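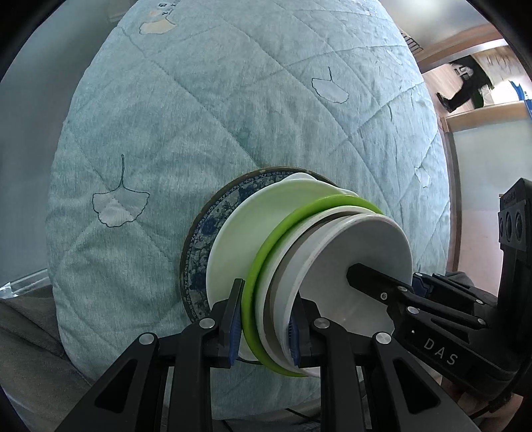 A stack of dishes, held edge-on against the ginkgo cushion.

I've had the Zesska hand gripper on trial for 8 weeks now, and I keep being asked whether it's worth the money. My answer changes depending on how tired my wrist is, so take this as one person's grumble and not a lab test.

The sales page talks about the kit as if the clever bit is what comes after – you do the household jobs by hand with it, the recordings go off to Uditz, and one day a robot stacks your bowls. Fine. What I care about is the thing in my fist, and I think the fingers are the best part of it. Those ribbed blue pads are what I'd pay for. Gwion Edwards reckons softer ones would be kinder to good china (he may be right, he breaks less than I do!), but I like a pad with some bite.

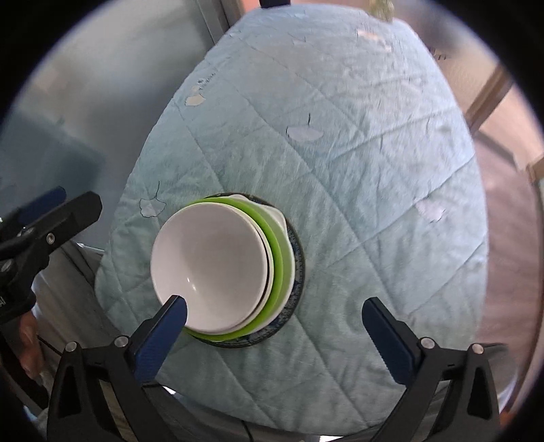

Bowls nested on the quilted cloth, gripper fingers spread wide.

My gripe is the price plan. You pay 96 a month for the pair and another 60 if you want spare pads, and I really think pads should come in the box. They're the bit that wears! Trevor Ellwood wrote to ask and was told a new plan is coming in September, so I'd hang on until then if you can.

Would I buy it? For a small team doing kitchen jobs all day, yes. For one person at home – try the trial, and send it back if your wrist complains like mine.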